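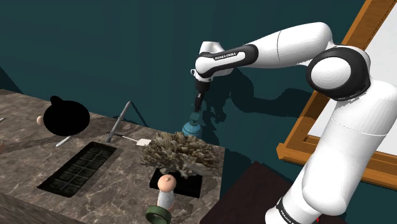 Posted by the Recruitment Desk, Flivow Water Testing, Ballport
Role: hiring contact for laboratory and field positions

Water Sampling Technician (full time, Ballport)

Flivow operates a drinking water and surface water laboratory in Ballport. The laboratory holds contracts with the Lau district supply and with private well owners in the surrounding county. We are filling one technician position, split between field collection and bench work. Start is in October.

Scope of work

The sampling network consists of 782 fixed points: taps, hydrants, storage tanks and wellheads. Of these, 101 are on a monthly schedule and the remainder are visited quarterly or twice a year. A field route covers 12 to 18 points and begins at 6:30 a.m. from the Ballport yard. Samples for bacterial testing must reach the receiving window by 1:00 p.m. the same day.

Duties in the field:
Purge lines and record temperature, pH, conductivity and free chlorine at each point.
Collect samples in the correct bottle type and preserve them where the method calls for it.
Complete chain-of-custody forms at the point of collection, in ink.
Report damaged taps, missing locks and blocked access before leaving the site.

Duties at the bench:
Log incoming samples in Vomby, our sample tracking system.
Run turbidity, alkalinity and hardness tests.
Prepare and read coliform plates on the rotating schedule.
Calibrate meters daily and enter the results in the instrument log.

Bench and field time are about equal over a year. Field time is higher from May through September, when lake and stream points are added to the routes.

Requirements

High school diploma and either two semesters of college chemistry or biology, or one year of paid work in a testing laboratory. Valid driver's license with no suspensions in the past three years. Ability to carry a 40-pound cooler over uneven ground — many wellheads have no vehicle access. Legible handwriting. Normal color vision is needed for two of the titration endpoints; applicants will be screened for this after an offer is made.

A state sampler's certificate is preferred but not required. Flivow pays the course and exam fees for new hires, who must pass within six months.

Pay and terms

Pay is hourly, according to the posted technician scale. Certified technicians receive a yearly equipment allowance of $500 for boots and rain gear; a one-time payment of $800 is made on completion of the first year. Weekend on-call duty rotates among all technicians and is paid separately. Company vehicle provided for routes only.

How to apply

Send a resume, a copy of your driving record and the names of two work references to the Recruitment Desk at the Ballport office. Put "Sampling Technician" on the envelope or in the subject line. Transcripts are requested at the interview stage only. Interviews include a 30-minute practical exercise — pipetting, labeling and one custody form. Applications are reviewed in the order received until the position is filled.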